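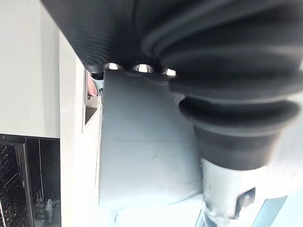

Grilham Kitchen Notes
README, last updated September 2, 2024

Hi, and thanks for downloading! This folder is my ongoing record of the kitchen at Grilham, and mostly of the sink, which gets far more use than anything else in there. I started it last December as a text file of cleaning reminders and it grew into over 300 short entries plus the photos that go with some of them.

What's in the folder

notes.txt – the entries themselves, oldest first, one per paragraph
photos – the kitchen pictures, resized so they don't take forever to open
parts.csv – hardware I've looked up or ordered, with the shop (usually Brarkico) and the price
old – the first version of the notes, before I settled on names for things

The names matter a bit, so let me get those down. "Left basin" and "right basin" are as you see them standing at the counter. "Divider" is the strip of metal between them. "Rack" always means the drainer with the steel rods and the gray plastic ends, never the oven rack (I call that the oven shelf, and yes, I slipped up in a few of the early entries). "Deck" is the rim behind the basins. 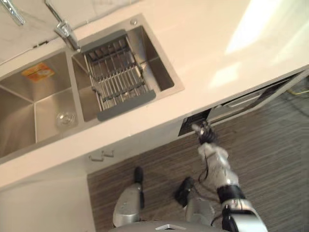 Double sink with the rack across the right basin, left basin empty.

I wash on the left and drain on the right, and the notes assume you do too. The rods run lengthwise with crossbars over them, so bowls sit better tipped against a crossbar than laid flat. Plastic ends get wiped with dish soap and a soft cloth, then the whole rack is lifted out so the basin under it can have a rinse. Give the left strainer a scrub at the same time. All of that takes me 15 minutes if I'm also listening to something.

For the counter I use Plostel spray, one squirt and a dry cloth. It's pale with a faint marbled look, and coffee rings hide in it surprisingly well – check from a low angle!

Known gaps

Entries 200 to 209 are missing because I saved over them. Nine of the prices in parts.csv are guesses and have a question mark next to them. I still haven't written anything decent about the cabinets.

Reuse

Copy whatever you like for your own kitchen. If you repost the photos, please credit the Sundaram household and keep this file with them.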